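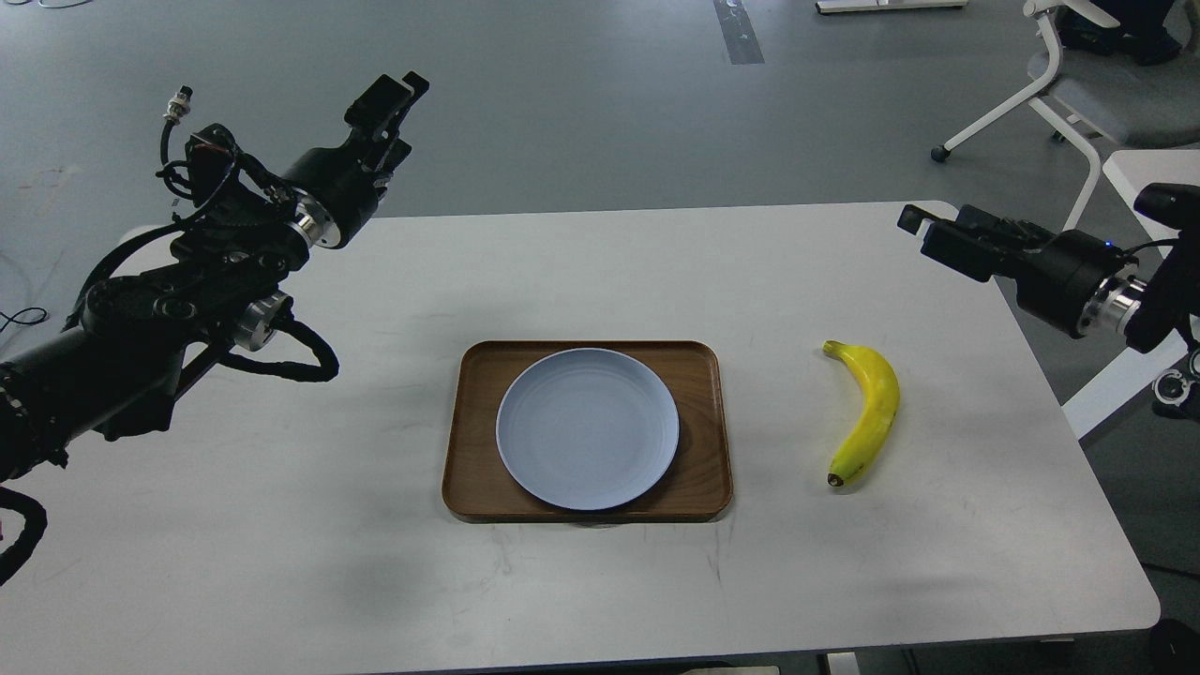 How to check your payslip for unpaid hours

If you are paid by the hour, a small error each week soon adds up. You need your last three payslips, your contract and your own note of the hours you worked.

Step 1. Find your hourly rate in the contract and compare it with the rate on the payslip. If you have had a birthday or finished an apprenticeship since December, check that the rate went up when it should have.

Step 2. Add up your hours for the pay period. Include training, opening up and cashing up. Unpaid breaks come off, paid breaks stay in.

Step 3. Multiply the hours by the rate and compare the answer with gross pay - the figure before tax, not the amount that reached your bank. A reader at a packing firm in Ivley did this and found she was £211 short.

Step 4. Look at the deductions. Uniform, till shortages and transport are the usual ones. Each should be named on the payslip. Ask about any you don't recognise.

Step 5. Write to payroll. Give the dates, the hours and the amount you think is missing, and attach your notes. Keep a copy.

If you have heard nothing after two weeks, ask for the grievance procedure in writing. Time limits apply to wage claims, so get advice early if the money is still missing.

Last updated Saturday, March 23, 2019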